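Two arms at the sample table: what is changing in the weighing room at Kalidar

By Viera Vrabec, for the staff newsletter

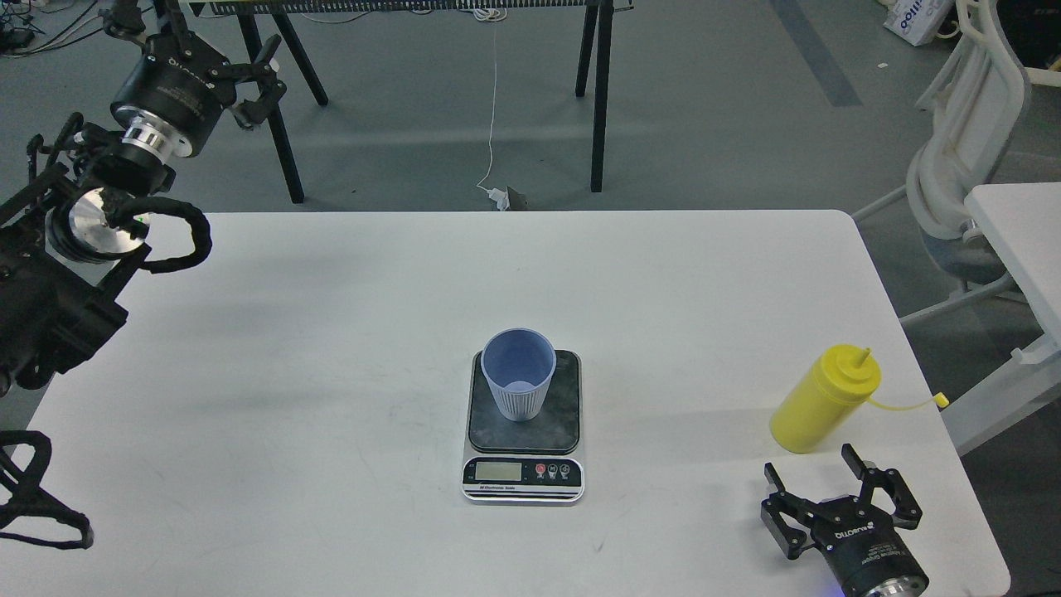

The two-arm station in the weighing room, with a cup standing on the scale.

Many of you asked me in the canteen what is going on behind the glass door next to the filling hall, and whether it is true that the weighing room will be without people by spring. I promised to go there and to write it down properly. I spent two mornings with the team in October and I also sat in on one late shift. I am not a technician, so please forgive me if I use a simple word where there is a more exact one.

First, the short answer. The weighing room will not be without people. Five colleagues worked there before the station came and five colleagues work there now. But the work they do is not the same as one year ago, and not everybody is equally happy about this. I think it is fair to write both parts.

What the room did until now

For those who joined us in the last months: the weighing room checks the samples from our three filling lines. A cup is put on the scale, the scale is set to zero, liquid is squeezed in from a bottle up to the target weight, the value is written down, and the cup goes to the next table for the color check. One sample takes less than two minutes if you are experienced. On a normal shift there are 120 of them.

Edileuza Quintana has done this for nine years. She showed me how she holds the bottle, with the thumb high and the elbow resting on the table, and she can stop within one drop of the target almost every time. She also showed me the elastic bandage she wears on her right wrist during the winter. Three people from this room visited the company doctor with wrist or thumb pain in the last two years, and this was the reason why Marek Vaněk, who leads the process group, started to look for help from a machine. The idea to save positions was not in his proposal. I asked him for the paper and he gave it to me, and I have read it to the end.

How the station learns

The station has two arms, one on each side of a white table, and each arm has a gripper with two fingers. Between them is an ordinary electronic scale. Marek's group decided not to buy a special laboratory scale for it. "If it can only work with special equipment, then we will have to rebuild the whole room around it," he told me. "We wanted it to use what people use." So it works with the same kind of plastic cups and the same yellow squeeze bottles with the small cap on a strap that you can find on every table in the hall.

The software comes from Vondura and the arms were installed by a small company from Garkow, whose two technicians stayed with us for three weeks and have eaten, I believe, more dumplings than any guests before them.

What I did not understand before my visit is how much of the teaching is done by our own colleagues. The station does not get a list of steps. Somebody guides the arms through the work many times, with the cup a little more to the left, with the bottle standing, with the bottle lying on its side, and the software learns from these recordings. Ľubica Paulík and Edileuza did most of them. For picking up the cup, 44 recordings were enough. For the bottle they needed many more, and they are still not satisfied with the result.

The cup is light and a little narrower at the bottom, so if the fingers close too low, it goes up between them and tips over. Ľubica found out that it is better to take it higher, where the wall is smooth, and not on the part with the ribs. The technicians had tried it for two days with the low grip. She told me this with some pleasure.

The bottle is the difficult part. A person feels in the fingers how the soft plastic gives way and how full it is. The arm must learn it from the picture and from the number on the scale, and the number comes with a small delay. In the first weeks the cups were overfilled very often. Now the station does the squeezing quickly until shortly before the target and then very slowly. It is slower than Edileuza by far. She can do three samples while it does one, and I have seen her do it.

What the day looks like now

In the morning shift, from 6:00 until 10:00, nothing has changed and the samples are done by hand, because the lines are starting up and the results are needed quickly. After 10:00 the station takes the samples from line two only. One person is responsible for it. This person puts the samples ready, checks the first five values against a second scale, and steps in when the station stops and asks for help.

It stops quite often. In the last full week of my visit it stopped 21 times. Most of these stops were small things: a cap strap lying over the bottle so that the gripper could not close well, two cups stuck together, a scale which had switched itself off to save the battery. This last one made everybody in the room laugh, but it also needed a change in the procedure. Now the person responsible looks at the display before each start, and this is written as point one on the card on the wall.

The late shift is where the difference is felt most. Before, two people did all the samples until 22:00. Now one of them is at the station and the other one does the color check and the records. Ľubica Skála, who has been on lates for many years, told me that her hands are less tired when she comes home, but her head is more tired. "When I weigh, I am in the rhythm and I can think about my garden," she said. "When I watch the arms, I must wait for something that maybe comes and maybe does not come." She asked for the responsibility to change between the two colleagues after every two hours, and from this month it is done like this.

I wrote down another sentence from her also, with her permission. She does not like when visitors come to the glass and look only at the robot. She would be glad if they would say good evening too.

Questions you gave me

Will the pay change? Those who complete the operator training get the same supplement as line operators. Edileuza and Ľubica Paulík have finished it already. Two more colleagues will start after the holidays. It is open to everybody in the room and it takes place in working hours.

What happens to a person who does not want to do the training? He or she stays with the manual samples, which will remain for lines one and three. Marek could not promise me for how many years. He said he would prefer to give no answer instead of a nice one which is wrong. I report it as he said it.

Are people being filmed? The cameras of the station look down on the table. Hands and sleeves can be in the recordings, and sometimes a chair or a piece of the floor. The recordings are kept on a computer in the room and are not used for measuring how fast anybody works. This is written in the agreement with the works council, under point four, and you can read the whole agreement at reception.

Is it safe to stand next to it? The arms move slowly and they stop when they meet resistance. There is also the stop button, and each shift tries it once before the first sample. Please do not reach over the table when the arms are moving, also not to take back your pen. Somebody has done it already.

Does it make fewer mistakes than we do? Not yet. The team compared 117 samples which were weighed by the station and then again by hand. The values agreed well, but a part of the station's cups had to be repeated before, because too much liquid went in. So the weighing is good and the filling is not good enough. Line two is also the easiest product, thin and without foam. With the thick products nobody has tried it so far.

What comes next

Until the end of winter the station stays with line two. The team wants to improve two things. The first is the bottle, where Vondura will send a new version of the software and our colleagues will make new recordings with bottles that are nearly empty. At the moment a nearly empty bottle must be changed by hand, and it is the second most common reason for calling the operator. The second is the place for the cups. Today they are set out one by one, and Edileuza has made a drawing for a simple rack which our workshop, with Mr. Bhatt, will try to build from leftover material.

There is also a wish that came from the late shift, to have a soft sound when the station needs help. Now there is only a message on the screen, so the operator has to sit facing it all the time. Marek first thought that one more sound in this building is the last thing we need, but he has agreed to test it.

If you would like to see the station, the weighing room is open for colleagues between 13:00 and 14:00, when the shifts change over. Please come at most three at a time, leave your coffee outside, and write your name on the list by the door so that the team knows how many are coming. Questions which I have not answered can be put in the newsletter box in the canteen, also without a name. I will bring them to Marek and print what he answers in the next issue.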